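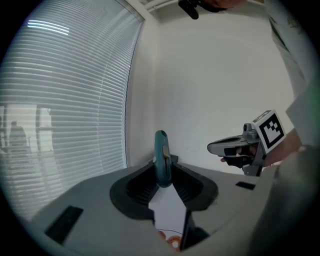
Do I need any experience to sign up?
None at all, if you can fold a towel and pack a box you already know more than I did when I started.

Hi, I'm Lleucu Lougher and I run the household tasks sessions at Eseritz. I'm looking for people who'd like to come in and do ordinary chores with us for a few hours a week, using a pair of hand-held grippers in place of your own fingers. It sounds odd, and for the first ten minutes it feels odd too (my first sock took forever!), but most people get the hang of it before their first break and then start arguing over who gets to do the dishes.

A session lasts 90 minutes, with a proper sit-down in the middle. You'll be folding laundry, setting a table, sorting a drawer, packing lunch bags, that sort of thing. We work in small groups, no more than 4 people, so there's always someone to chat with while you wait for a turn. Talking is fine. Singing has happened.

What I'm after is people who are patient, reasonably steady on their feet and happy to do the same job over and over. Left-handers, please apply, I never have enough of you! You need to be 18 or older and able to hold a light tool in each hand without it bothering your wrists. If you've had wrist or shoulder trouble lately, talk to me first and we'll see what works.

Wear something comfortable with sleeves that don't flop around, and leave rings and bracelets at home. Gloves are here if you want them, fingerless ones included, or bring your own pair.

Pay is $39 per session, sent at the end of each month, and parking is free behind the building. Morning groups start at 9:30 and afternoon groups at 1:30. We're filling places for April now, and you can do as few as two sessions or come for the whole month.

To apply, send me a few lines about yourself, which half of the day suits you and which chore you secretly enjoy. No resume needed. You can also drop a note at the front desk and ask for room 306. I answer everyone, usually in the evening once my own laundry is done.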